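3.2 Würfel, Korb und Tuch

Bevor ich zu den Zustandsbögen komme, muss ich ein bisschen über das Material reden, denn an dem hängt in dieser Arbeit wirklich alles. Wir haben lackierte Holzwürfel genommen, jeden in einer einzigen Farbe, und dazu einen Weidenkorb, in den sie am Ende jeder Runde eingeräumt werden. Klingt nach Kinderzimmer, und genau da wollte ich hin! In Abschnitt 2 ging es ja schon um die Frage, wie bemaltes Spielzeug altert, wenn es jeden Tag ausgekippt und wieder weggeräumt wird. Die meisten Arbeiten, die ich dazu kenne, schauen sich den Lack auf Probeplättchen an. Plättchen haben aber keine Ecken, an denen etwas anstoßen kann, und sie landen auch in keinem Korb. 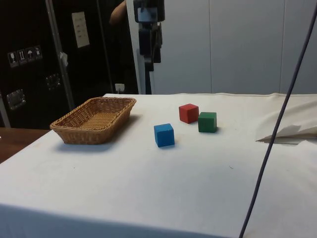
Kistport, 9. August 2019

Rot, Grün und Blau also, und zwar mit leicht gerundeten Kanten. Die Rundung ist mir wichtig (Bernd Ruppert würde sagen: zu wichtig), weil eine scharfe Kante den Lack viel früher verliert und wir dann nur noch Kantenschäden gezählt hätten. Unter der Farbe sieht man die Maserung noch durch, und die hat uns beim Ausfüllen der Bögen ganz schön Nerven gekostet. Ist das jetzt ein Kratzer oder eine Jahresringlinie? Wir haben uns darauf geeinigt, dass nur zählt, was eine andere Farbe hat als der Lack ringsum.

Das weiße Tuch ist ein Kompromiss. Auf nacktem Holz sieht man Abrieb kaum, auf Weiß sofort, dafür schlägt Stoff Falten, und ein Würfel auf einer Falte liegt schief. In der Mitte haben wir es deshalb vor jeder Runde glatt gestrichen, am Rand durfte es machen, was es wollte. Gewaschen wurde nur zwischen den Serien, die Wischspuren gehören also dazu.

Der blaue Würfel ist mein Sorgenkind. Er trägt schwarze Spuren, die mit dem Lack selbst gar nichts zu tun haben, und im Pudville-Bogen, den wir als Vorlage benutzt haben, gibt es dafür schlicht kein Feld. Ich habe also eines dazugemalt: »Fremdfarbe«. Darunter fällt alles, was aufgetragen aussieht, vom Strich bis zum Tüpfelchen.
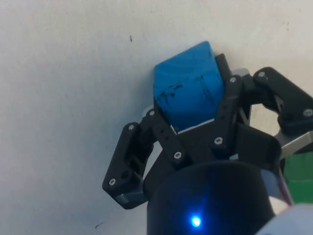
Abb. 3: Blauer Würfel mit schwarzen Strichen und Punkten auf der Oberfläche.

Solche Stellen mit 800er Schleifpapier wegzunehmen wäre natürlich verlockend gewesen, und an einem Ersatzwürfel habe ich das auch probiert. Danach war die Fläche stumpf und sah älter aus als vorher. Wir lassen die Spuren deshalb stehen und notieren sie getrennt von den Lackschäden. Von den 1.187 Einträgen der gesamten Erhebung stehen 30 unter »Fremdfarbe«, der Rest verteilt sich auf Kratzer, Druckstellen und abgeplatzte Ecken.

Beim Korb habe ich lange zwischen Stoff, Kunststoff und Weide geschwankt. Weide hat gewonnen, weil der Rand so schön dick ist und die Würfel beim Einräumen gern daran hängen bleiben. Die schrägen Seiten helfen dann wieder, da rutscht alles von selbst nach unten. Für den Lack ist das Geflecht allerdings gröber, als ich gedacht hatte, und wer die Serie aus Rillmont danebenlegt (glatte Kiste, gleiche Würfel), sollte das im Kopf behalten.
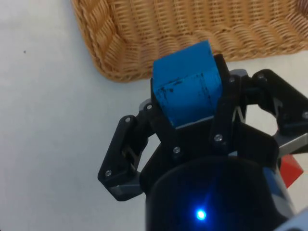 Bernd Ruppert wandte beim Gegenlesen ein, der Korbrand werde hier überschätzt, das meiste passiere unten, wenn Würfel auf Würfel falle, und ein Tuch im Korb hätte das leicht gezeigt. Ganz unrecht hat er damit nicht. Für die Oktoberserie legen wir den Boden aus und lassen den Rand, wie er ist. Die Bögen bleiben dieselben, samt meinem dazugemalten Feld, und wie sie ausgewertet werden, steht in 3.3.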